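Trulcombe Tabletop Laundry – README

Contents
1. What is in this set
2. The table and the background
3. The clothes and cloths
4. What was done with them
5. Folder layout
6. Known problems
7. Use and credit

1. What is in this set

Trulcombe Tabletop Laundry is a collection of short recordings of cloth being laid out, flattened and folded on a table. Each recording covers one item, starting with the cloth in whatever shape it was put down and ending when it is folded or when the time limit is reached. The limit is 60 seconds. Most of the work was done in January, with a smaller batch added later using the same table.

The set is meant for people who work on folding and on the shape of soft things in general. It is a small set and it only covers light household laundry. There are no coats, no bedding and nothing with a hard frame or wire in it.

2. The table and the background

The tabletop is a light, pine-colored wooden panel. It has holes in it, which were there when we got it and were left open. Small cloths can catch on the edge of a hole when they are dragged, so check for this if an item seems to stop moving for no reason.

Black fabric hangs over the wall behind the table. It is not stretched tight, and the folds in it move a little between sessions. Large foam letters in several colors are fixed to the fabric. They stay up in all recordings and should be treated as part of the background. Black fabric also covers part of the tabletop in some sessions, on the left. The covered part varies, so do not rely on it as a fixed border.

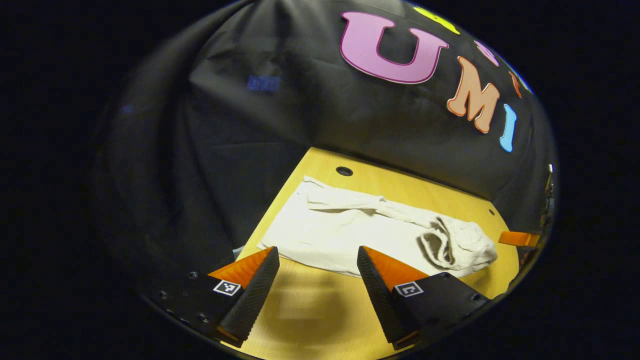
White items are the largest group. They show up well against the black fabric but less well against the pale wood, where a flat single layer can have very little contrast at its edge. Creases and twisted sections are easier to pick out because of the shadows in them.

3. The clothes and cloths

Items are grouped by how they behave when folded:

long – pants and long towels
square – dishcloths, napkins, washcloths
top – T-shirts and undershirts
small – socks and baby clothes

Pants and long towels share a group on purpose. When bunched up they are hard to tell apart, and the first folds are much the same for both. Anyone who needs them separated should use the item list, where the type is written out for each piece.

Everything was washed before use and nothing was ironed. Items were reused across sessions, so some have soft creases left over from earlier folding.

4. What was done with them

There are 2 starting states. In "dropped", the item is let go above the table and left as it lands. In "twisted", one end is laid fairly flat and the other is turned over on itself by hand.

The steps for a long item are:

Open out the bunched end.
Pull the long sides straight.
Fold in half along the length.
Fold the ends in until the item is a short rectangle.

Square items skip the third step. Socks are laid in pairs and folded once – they are not rolled.

5. Folder layout

items/ – the item list and fabric notes
sessions/ – recordings, sorted by group
labels/ – starting state, end state and result
docs/ – this file and the folding guide

Results are marked "folded", "partly folded" or "stopped". A fold counts as done if the edges line up to within 5 centimeters. That is loose by laundry standards, but towels stretch.

6. Known problems

The "small" group has far fewer recordings than the others. Session notes from the later batch use the old name Vememano for the folding guide; it is the same guide. Two items in the list have no fabric note because the tags had been cut out.

7. Use and credit

The set may be used for research and teaching. Please credit it as Trulcombe Tabletop Laundry, and say which groups you used. Corrections to labels are welcome and should include the session folder name and the item number.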